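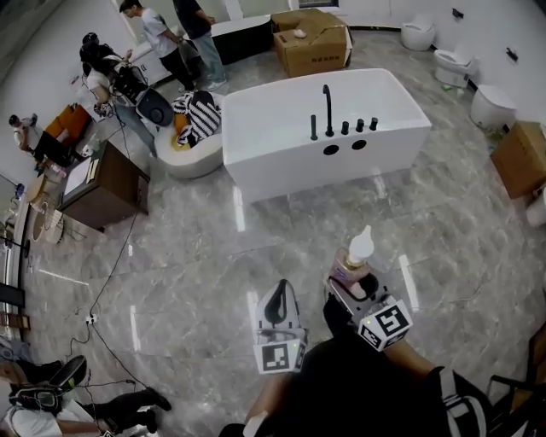
Banheira retangular com torneira preta na borda, no showroom

marola_sul
Pessoal, estou entre essa da foto e uma Ivari oval. O vendedor jura que torneira preta montada na borda "não dá manutenção". Alguém acredita?

tijolo80
Eu não. Tenho misturador preto da Diekmann e cada gota de água dura aparece. E quatro comandos na borda são quatro lugares para juntar calcário.

marola_sul
Ele falou que é só passar pano.

tijolo80
Claro, quem passa o pano não é ele.

rejunte_fino
Discordo. Tenho a minha preta há 5 anos e está inteira. O problema é a banheira solta no meio do banheiro: 270 litros e ninguém limpa atrás.

marola_sul
Na cuba também tinha torneira preta, das altas, e na frente um frasco rosa com válvula. Minha mulher gostou mais do frasco que da banheira.
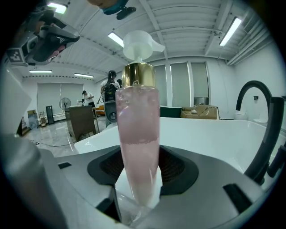 O frasco rosa de gola dourada, com a cuba branca atrás

rejunte_fino
Bonito, mas sabonete em frasco translúcido eu não compro. Fica aquela espuma na parte de cima e parece sempre meio usado.

tijolo80
E o dourado? Paguei 80 reais num da Totatwood, descascou em dois meses.

atia_nao
O meu é da Atia e não descascou. Vocês reclamam de tudo.

tijolo80
Volta aqui em dezembro e me conta.

marola_sul
Então pulo o frasco. Sobre a banheira, pediram mais 500 pela instalação. Vou querer por escrito o que está incluído.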